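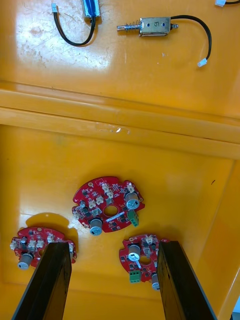
Photo: Mogens Ásgeirsdóttir / Cuvadbridge

Student robotics class sorts parts for Endis build

CUVADBRIDGE, 24 June 2025 — Students in the automation class at Cuvadbridge have begun parts handling trials for Endis, a sorting cell due to run at the Bureck student competition in August.

The gripper works from a divided tray, with solenoids in one compartment and red circuit boards in the other. Each part must be lifted by its body or board edge, without pulling on wires or connectors. The competition allows 40 seconds per pick, and a dropped board costs two points.

Course instructor Ásdís Arnardóttir said the solenoid leads are the harder problem. "The plug can catch on the next part," she said. The class has logged over 4,000 pick attempts in simulation. Three teams share the cell.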